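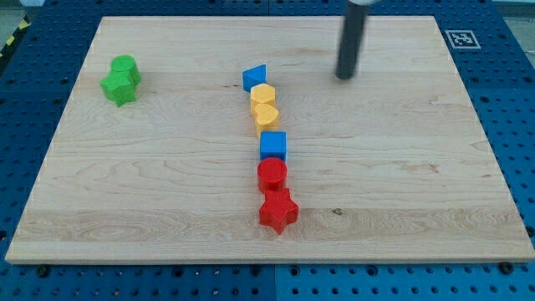 4.3 Running a line-ordering trial

This section covers a single trial of the line-ordering task from the Sondov method. It assumes the arm has been homed (4.1) and the camera calibration is current (4.2). Allow 20 minutes for a first trial.

1. Lay the wooden board flat on the perforated work surface. Leave a strip of the surface showing on all sides.

2. Check that the fiducial marker lies on the work surface near the corner of the board. It must not sit on the board itself. If the marker has been moved, repeat 4.2 before going on.

3. Place the blocks in their start positions from the trial sheet. Keep any that are not part of the target line in a separate group to the left, as with the green cylinder and green star.

Note: Blocks may touch. Contact between neighbors, such as the two yellow hearts or the red cylinder and red star, is a valid state and is scored as such.

4. Load the trial file and select Flonorus as the policy. Set the step limit to 17.

5. Press Start. Stay outside the hazard tape until the status line reads IDLE.

CAUTION: Do not reach over the board while the gripper is above it. A paused policy can resume without a tone.

6. At IDLE, save the final still and the joint log under the same trial number. Motion blur on the gripper is acceptable in intermediate stills — the scorer reads block poses only.

7. Enter the final order from far to near, color first, then shape. A line might read: blue prism, yellow heart, yellow heart, blue cube, red cylinder, red star.

Scoring

A trial passes if the order matches the target and no center lies more than 20 mm from the fitted line. Rotation is ignored. The reference set holds 745 trials, scored independently by Mirjam Vermeulen and Kamrul Saha. Disputed trials were settled by Dalibor Skála and are flagged D in the index.

Note: Same-color, same-shape blocks are interchangeable. Scorer versions before July 27, 2020 tracked them by identity and reported false failures. Rescore older logs before comparing results.

For recovery after a dropped block, see 4.5.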